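Teleop week at Clarnar, gallery

Posted February 22, 2021

Finally got these sorted. Started with 300 shots off the wrist camera and whittled it way down, most were the inside of somebody's sleeve. Clarnar bench, Gestcombe site, upstairs. Task for the week: old desktop PCs, get into the case and work on the cabling. All of it done by remote control or by grabbing the arm and walking it through. No scripted moves anywhere.

Quick background for people coming from the Rulov page. We record a person doing the task through the arm, start to finish, and each run is one demo. Good ones go in the training set. Bad ones go in too, in a seperate folder, tagged. Total as of the last upload is 1,528 demos, all tasks together, PC work is only a small slice of that.

Two ways of driving. Hand guiding = arm goes soft, you hold it behind the wrist and move it yourself. Remote = you sit at the leader arm and the other one copies. Hand guiding is quicker to learn. Remote gives cleaner footage, no fingers in the way. For anything inside a case we went remote by the second morning and stayed there.

Connectors are the hard part. A SATA plug wants a straight pull and the operator can't feel it through the leader, or not much. So you watch the wrist view, creep in, close, stop, look again. People hold their breath. Runs with a pause before the grip came out better than the fast ones, so now the pause is in the instructions.
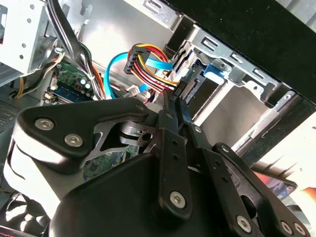
Cable mess is the other thing. Same job on two machines is never the same job, the wires sit differently every time you put the side panel down and come back. Good for the data, bad for the operator. We stopped tidying between runs on purpose. Just reset the plugs, leave the loops wherever they land, go again.

Wrist angle too. Come in flat and the fingers block your own view of the plug. Tip it over a bit and you can see past them but then you run out of room by the drive bays. Everbody found their own compromise. You can more or less tell who was driving from the angle, which is maybe a problem for the model, we'll see.

Limits we set, for anyone copying this:
- 60 minutes at the leader then swap, no arguing
- PC unplugged from the wall, always
- 2 failed grips in a row, back out and restart the run
- don't fix anything by hand mid-demo, it ruins the recording

The Głowacki grip pads are worth the money btw. The old ones slid on flat cable. New ones hold without crushing so far, will report back when they've had more hours on them.

Stuff still to do. Relabel the first day, the task names got mixed up (my fault). Trim dead time off the front of the long runs. Write down the camera settings before somebody changes them again. Next round is in May, same cases plus some laptops if we can get them, and I want a proper go at screws with the arm in hand guiding mode.

Full size versions are on the shared drive under the Gestcombe folder, ask if you can't get in. More when the rest are sorted.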